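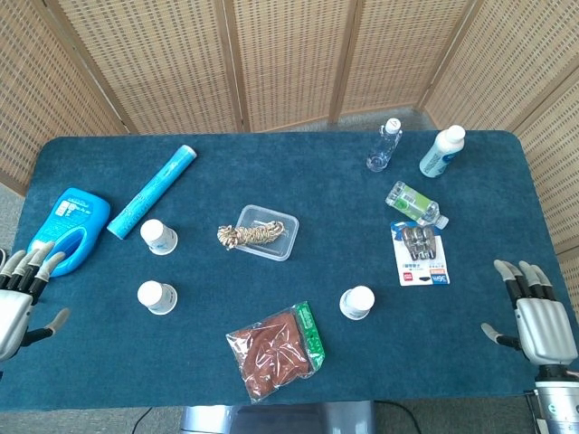 From: Sinan Yüksel
To: manipulation-list
Subject: Re: Hand spares and the November order

Gonzalo, all,

Replies are under each of your points. I have trimmed the parts about travel, which can wait.

> On 14:20, Gonzalo Prieto wrote:
>
> I need the equipment list by the end of the month so I can put it in
> the November order. What I have so far is one spare pair of hands, the
> wrist adapters, and a second table. The Galevow quote for the hands is
> only good if we order both sides together.

We should order both sides. The right hand gets more use in our tasks, so I had hoped to buy two rights and no left, but Galevow prices a single hand high enough that the saving mostly disappears. I would also like the fingertip sets as a separate line. The tips are what we replace most, and last year they were buried in "consumables" and got cut along with the tape and the zip ties.

> Do we need the second table? It looks to me like one is enough if
> people book it.

One is enough for now. The felt top is fine and the size suits the reach of the arms. I would take the second table off the list and put the money toward a replacement felt cover and another section of the wicker divider. The divider does a decent job of giving us a plain background on three sides, but the side nearest the door is open and people walk through there. Durkesham sells the same panels by the section.

> What is the plan for objects? Somebody put down 1000 for "household
> items" with no detail. I can't send that up without a list.

That was me, sorry. The set on the table at present is the kind of thing I mean: a detergent bottle with a molded handle, paper cups, a clear food container with a coil of braided rope in it, a bagged cloth, a few small bottles, a card of batteries. None of that is expensive. The cost is in buying duplicates, so that we can swap in a clean one when a label peels or a cup gets crushed, and so that the Perurthorpe site can run the same tasks with the same objects.

I priced it again this morning with up to 20 of each paper or card item and 2 of each bottle, and it comes to 1025 with shipping. If you need it under the old figure, drop the extra storage bins. We can use boxes.

Please don't let purchasing substitute items. Last time they swapped a bottle for one "of equal volume" and the handle was a different shape, so we had to redo the grasp settings for it.

> Vörös are offering a service contract. Worth it?

Not this year, in my opinion. Their contract covers the arms and the body but leaves out the hands, and the hands are where our repairs have been. I would ask them two things before we say no for good:

- whether they would add the wrist section to the coverage
- whether a loan unit is included while ours is away

If both answers are yes, I would look at it again for the spring budget.

One item missing from your list is cable management. There is still a loose cable on the carpet by the table. A floor cover strip is cheap and I would rather have it on this order than wait. Please add it under safety, where it won't be questioned.

I can send the itemized object list tonight – it needs a column for supplier codes first. If anyone at Perurthorpe wants something added, write to me directly before then.

Sinan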